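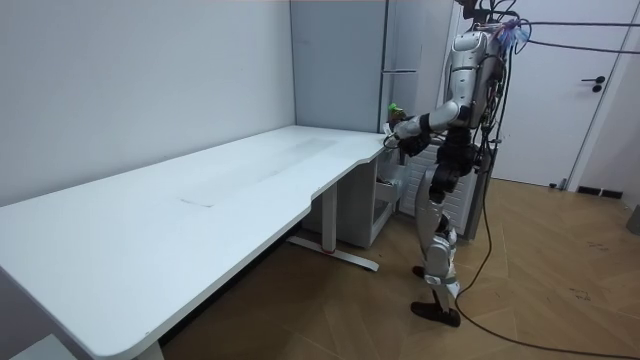
Minutes — Skallthorpe house meeting, July 2022

I'm writing these up myself again, so forgive the rambling. Esther Okoth took the chair and we got going once the door stopped squeaking.

1. The small room

We went back over what the small room is for. I still say it's a place to sit with a drink and get some work done, and most people seem happy with that (the Makesov boxes can go somewhere else, please!). Esther will label a shelf for them in the storeroom by October.
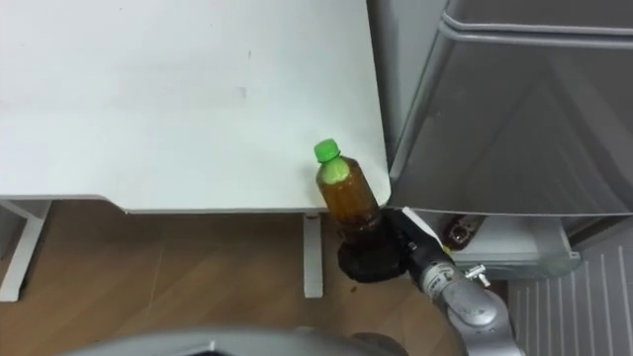 2. Drinks and the fridge

Drinks took up most of our time, as they always do. I proposed that we stop bringing in mixed cases and just agree on one thing everybody likes, and there was plenty of talk about fizzy water. In the end the bottled tea won, the amber kind with the bright green cap, and I'm pleased because you can spot that cap from the doorway. We'll order 60 bottles from Plilteo, with a kitty limit of $208 for the whole order. Anyone who wants something fancier can buy it themselves and put their name on it.

Esther asked that bottles be put away at the end of the day and not left on the desk overnight. Agreed, and I'll admit I'm one of the worst offenders.
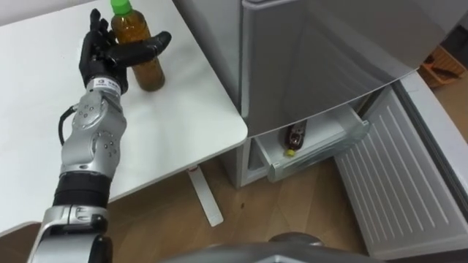 She also wants the fridge wiped out properly, both compartments, before the new order arrives. I said I'd do the lower one. The upper one is still looking for a taker — come and see me!

3. The desk

We all like the big white desk and nobody wants to swap it. The curved cutout is the best seat in the building as far as I'm concerned. The marks on the top are another matter, and we agreed to try a cream cleaner on one corner first. Mfaume sells a tub for $5, so I'll pick one up.
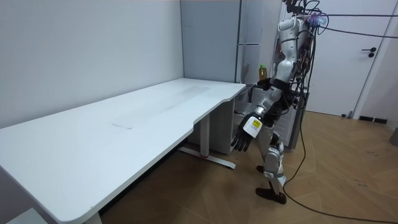 If the corner comes up all right I'll do the rest of the top the same week. I've set aside 25 minutes for it, and Esther thinks I'm dreaming.

4. Anything else

Coasters were mentioned. No decision, so they go on the list for next time along with the squeaky door.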